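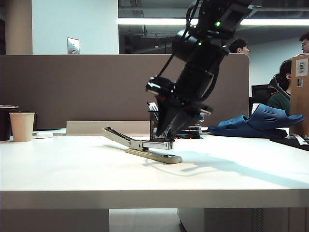 Shared Desk Supplies: Long-Reach Stapler and What Goes Where

The long-reach stapler is now kept on the white desk for general use. It replaces the two half-strip units at the Clitico counter, which could not reach the spine of a folded booklet. Femi Uzor has set the standard for in-house binding as follows.

Booklets up to 80 pages: two staples on the fold, 3 inches in from head and foot. Anything thicker goes to Irnetti for glue binding. Allow one week.

Loading: open the upper arm fully, slide the strip in with the points down, and close until the catch engages. Do not force the arm past its stop. If a staple jams, clear it with the arm open and the base plate flat on the desk.

Stock at the November check was 161 boxes of standard staples and 3 of the heavy type. Heavy staples are not to be used on covers under card weight, as the legs come through and scratch the next copy in the pile.

Other desk items: pens and markers go back in the mesh holder. Reference books are stacked flat at the back. Paper cups should be kept away from the print side when proofs are out. Footwear belongs on the rack by the door and should be off the desk before any paper is laid down.

The Gisen handbook (348 copies) is next in the binding queue. Report faults with the stapler to Mererid Meredith.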